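Packing Table Gallery: Do You Need a Covered Surface?

Every packing guide I've read in the past year tells you to cover your table. Cloth, felt, a rubber mat, take your pick. Supposedly it saves your goods, saves your back and makes you faster. I pack small parcels out of a back room in Plisham and I had my doubts, so in October I went through what people sent in after my last post. These are the notes that went with the gallery, opinions included. Click through for the larger sizes.

1. The bare table
My own setup for the first 3000 parcels. Scratched, ugly, easy to wipe. I still haven't heard a good argument against it that didn't come from somebody selling mats.

2. The Drodari mat
Lent to me by a reader. It has a printed grid, which sounds useful until you put a box on it and can't see the grid. Tape sticks to it. I gave it 12 days and sent it back.

3. Felt offcuts
Cheap, soft, and they collect every crumb of cardboard in the room. Gebremedhin Mersha swears by his and says a quick shake at the end of the day sorts it out. I tried the quick shake. I was picking fluff off labels until supper.

4. The Arnham folding bench
Sold as a "complete packing station." It's a folding table with a shelf. The shelf is fine. I wouldn't pay extra for the word station.

5. Two tables pushed together
Sent in from Ayele. More room, sure, but small things go down the gap. The sender claims you get used to it, and maybe you do. I'd rather clamp them.

6. Green cloth, box beside it
Fabric over the tabletop, in a green you won't lose under a pile of anything, and an open cardboard box right next to it. I'll admit the color does something for me. Dark little parts ought to show up on it a lot better than on my brown table, and that's the one claim about covered tables I'm ready to believe.
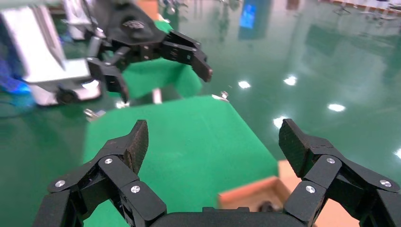 What I don't buy is the part about speed. I timed myself with a cloth and without, 15 parcels each way, and the difference was smaller than the time I lost answering the phone. If your box is within reach you're most of the way there - the cloth is a comfort, and cloths slide unless you fix them down.

7. Shelf paper
Looks great for one morning. Then you cut something on it.

8. My table again, with a towel
Where I've ended up for now. An old bath towel under anything that might scratch, bare top for the rest. Total cost nothing. It won't win any prizes, and parcel number 656 of this season went out from it at four in the afternoon, same as it would have from any of the others.

Got a covered table you think would change my mind? Send a picture and tell me what you pack on it. Mat sellers, please don't.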